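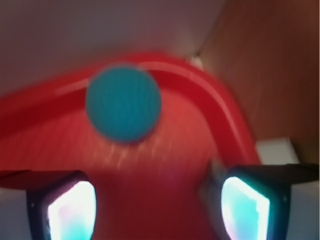 Why would anyone pay for the arm first and the fingers last? A reader asked me that after my column on the Skollex order, and I've been chewing on it ever since, because it's pretty much how I've bought every piece of automation in my working life. Arm first. Big line at the top of the sheet, big number next to it, everybody in the meeting nods. Then a bunch of little lines underneath that we fill in on a Wednesday at ten to five, when people want to go home.

I buy equipment for a mid-sized returns and repacking outfit. We take in housewares, toys, pet stuff, whatever comes back from the stores, and we sort it into bins so it can be sold again. The things we handle are shiny, curved, lightweight and never twice the same shape. A red plastic thing with a thick raised rim and something round and teal sitting up against it? That's a normal morning. And all the arm knows about it comes through whatever you've bolted onto the end.

So yes, I think the reader is right, and I think most of us have our budgets upside down.

Take our first cell, the one we called Asa (the name came with the quote and it stuck). We spent 70 percent of the money on the arm and its stand. The gripper came out of what was left. So did the wrist camera, the lights, the spare pads, the training time and the guarding, and you can guess how thin that got spread. The arm has been lovely, I have no complaints at all. It could lift far more than anything we've ever handed it! But we were picking up salad bowls and dog toys with a gripper meant for cardboard, and for the whole first winter the people on that line spent their shifts picking up after it.

When we planned the second cell I did it the other way around. I went out on the floor with a cart and pulled 401 items off the line, good ones and awful ones, and I made every vendor work from that cart before we talked about reach or payload. Jindstead sent two people and a case full of fingers. Skollex sent a brochure at first, then, after I grumbled, a very patient engineer who stayed until the cart was done. We ended up with Skollex, with lit pads on the fingers and the camera right down by the wrist, and a smaller arm than the one I'd penciled in. The smaller arm paid for the better hand, with enough left over for a drawer of spares.

Now, I can hear the finance side of the building clearing its throat. The arm is the asset. The arm gets depreciated over years and the fingers are practically a consumable, like tape. I get it, I've filled in that form more times than I care to remember. But what goes in which column is a question for the tax people, and it shouldn't be deciding what I order. If the cheap part is the part that touches the product, then the cheap part is where the job gets done or doesn't.

I'll give the other side this much: there are places where arm first makes perfect sense. If you move the same box to the same pallet all day, go ahead, buy reach and speed, and the gripper will sort itself out. My cousin's plant does exactly that and they think I'm fussy. They're probably right about their plant.

What bugs me more is time. We never budget for it. On the Khalaf site, our newer building, we put 34 days into the plan for plain old practice, with the arm running on real mixed returns and a person standing by, and nothing counted toward output. I had to fight for every one of those days. Somebody wanted to cut it to a week on the grounds that the demo had gone so well. Well, sure it had! Demos use matte gray blocks on a matte gray table. Returns are glossy and they reflect the lights, and half the time two of them are touching so you can't tell where one quits and the next begins. You need days for that, dull ones, and they cost money, so they need a line of their own.

Same with spares. We go through about 4 sets of pads in a busy stretch, and the first year we had zero on the shelf, so a very expensive arm stood there with its hand open waiting on a padded envelope. I put the spares on the original purchase order now. It's a lot easier to get a small yes inside a big yes than to go back in March with your hat out.

If you're putting together a request for next year, try writing it from the fingertips back. Start with your stuff, the actual pile of it, then the pads and fingers, then what has to see, then the practice days, and only then the arm. Mine came out looking odd and I got some questions about the order of the lines. I'm sending the next one up the same way, with the cart parked outside the meeting room in case anybody wants to look.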